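Bemora zipper pouches, letter size – my review

I bought a pack of 19 of these for the piles of paperwork in my kitchen drawer, and I'm pretty happy with them! They're clear with a bright red zipper, so I can spot mine in a tote bag from across the room.

Red zipper, clear plastic, flat on the table:

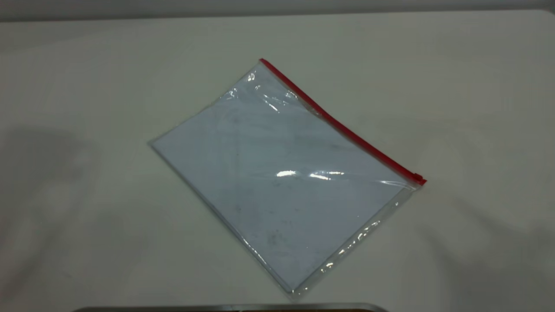
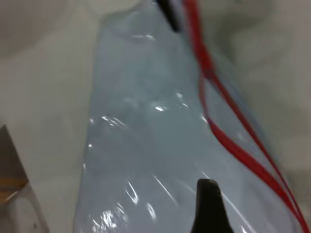
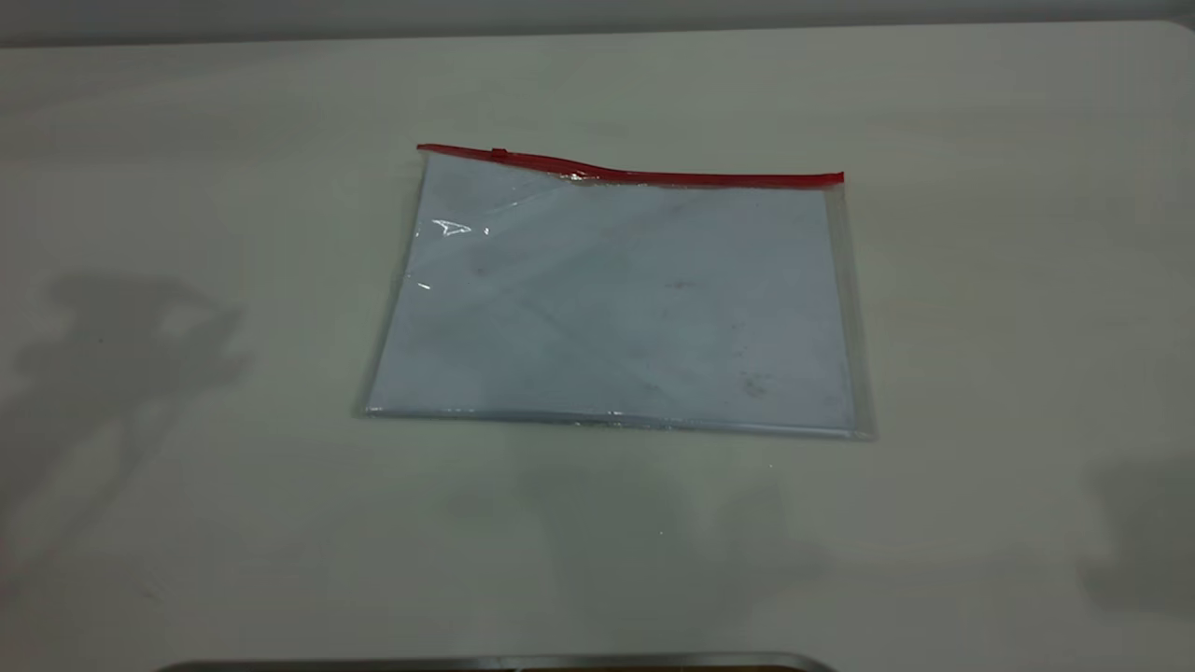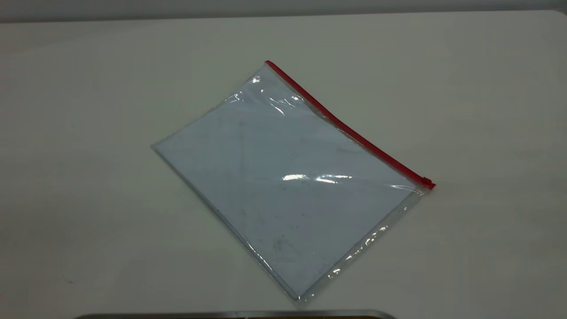

What I'd change

The slider is tiny and my thumbs aren't – Mandla has no trouble with it at all. I also wish they came with a label pocket. Still, I paid 36 dollars for the pack and I'll be ordering another in October (blue this time, if they have it).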